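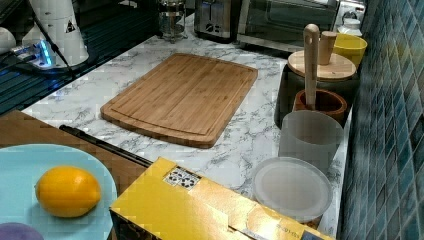

Figure 3. Counter laid out for a teaching session: lemon on the blue plate, cutting board clear.

Section 3: Teaching your first task by hand

Now for the fun part! By the end of this section you will have guided the arm through a real kitchen job and saved it as a Skuvix lesson. The lesson we use is "lemon to board": pick up the lemon from the plate and set it down on the cutting board. It's a small job, but it uses every skill you'll need for the bigger ones.

Before you start

Finish the joint check in Section 2. Leave the middle of the board bare, and keep tall items such as cups and the mortar toward the back or the wall, where your elbow and the arm won't meet them. The square printed marker on the yellow box must face up. Skuvix uses it to line up your lesson with the counter.

CAUTION: Keep the power cables clear of the arm's path. Never put your fingers between the gripper and the plate while hand guiding is on.

Recording the lesson

1. Open Skuvix and choose New Lesson. Type a name you'll recognize later.
2. Press Find Marker and wait for the chime.
3. Hold the arm just above the wrist and squeeze the guide button. The joints go soft and the arm follows your hand. It feels great the first time!
4. Press Record.
5. Bring the gripper over the lemon, pause for a moment, then lower it. Come in across the short side of the fruit.
6. Tap Close. Lift straight up until the lemon clears the rim of the plate.
7. Swing over to the board in one smooth curve – slow is fine, jerky is not.
8. Lower, tap Open, back away, and press Stop.

Note: A lesson holds up to 3,000 points. Our own lemon run at the Furkdale test kitchen came to 2,921, so there's room for a careful teacher. If the counter in the corner turns amber, finish the move you're on and stop.

Teaching by remote control

Prefer to stand back? Plug in the Pillai hand controller and choose Remote in place of Guide at step 3. The steps are otherwise the same. Start with the speed dial at its lowest mark.

Record the task 3 times, moving the lemon a little on the plate between runs. Then press Play Back with one hand near the stop button.

If the arm reaches short of the lemon, repeat step 2 – the box has probably been nudged.

Flulidov Kitchen Arm Guide, revised 6 Nov 2021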